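Progress report to the Sarmiento Fund
Flallavthorpe Community Tennis and Reading Club
Period: up to the end of January
Prepared by Tharindu Marikar, project coordinator

1. Where we are now

The club has now 30 children on the list, and nearly all of them come every week. We meet on Friday after school, first one hour of reading in the library room, then one hour on the court. In the last report I wrote that the parents were worried about the walk from the school in the dark. We moved the start earlier, and the complaints have stopped.

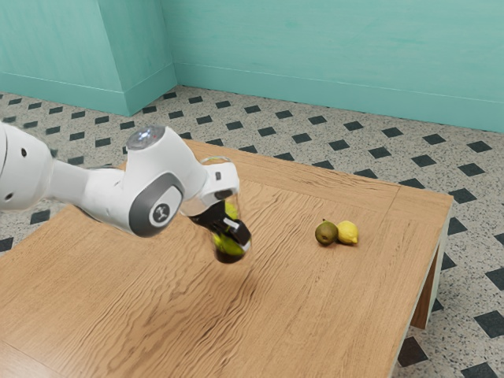

2. Money

From the grant we received 2,579 dollars for this period. We spent 1,132 dollars. The biggest part went to the rent of the court and to the bus for the children from Mundum, who live too far to walk. The rest was books, paper and drinks. The bus company raised its price in January, and I did not know this when I made the budget. I ask for your permission to move a part of the money from "printing" to "transport." We print much less than we planned, as most families prefer to get the messages by phone.

The receipts are in the same order as in the table I sent you before.

3. Reading hour

The reading hour is going better than I expected for the younger group and worse for the older one. The young ones like to read in pairs. They choose a book together and each reads one page.
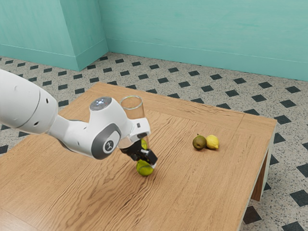
With the older children we tried a list of books recommended by their school, but they found it too much like homework. From next month they will choose their own books, also comics and sport magazines. The teacher from Kirko School agreed to this and will lend us two boxes from her classroom.

We wanted to test the reading level of every child at the beginning and at the end of the year. The first test is done for everybody except four children who joined late. I will test them before the spring break and add the results to the next report.

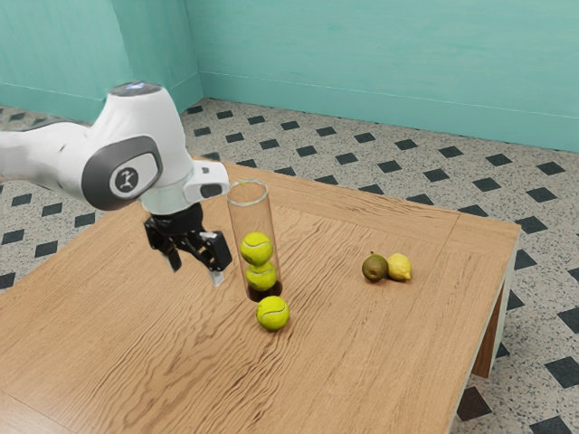
The results are kept on paper in a locked drawer, and parents can see the page of their own child if they ask. Two have asked so far, and both conversations were friendly.

4. Tennis hour

The coach works with two groups, beginners and players. The beginners are still learning to serve, and it takes patience. We lost two sessions to rain and one because the court was double booked. The owner gave us a free hour as compensation, which we will use in the school holiday.
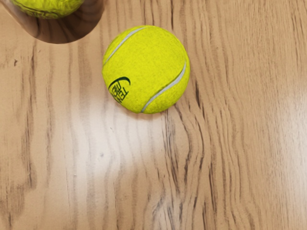
Our supply of equipment is the weakest point of this period. The rackets are fine, but the balls are used hard and go over the fence every week. We buy the usual yellow-green kind with the felt cover and the pale seam, and the felt becomes smooth quickly on our rough surface. I asked two shops for a price on a large bag and am waiting for the second answer.

5. What comes next

Before the next report I plan to finish the late tests, find a cheaper bus, and hold a meeting with the parents from Mundum. We also want to apply to the town for a small grant of 2,000 dollars to repair the fence. If the Fund can write a short letter of support, it would help us very much. I can send a draft.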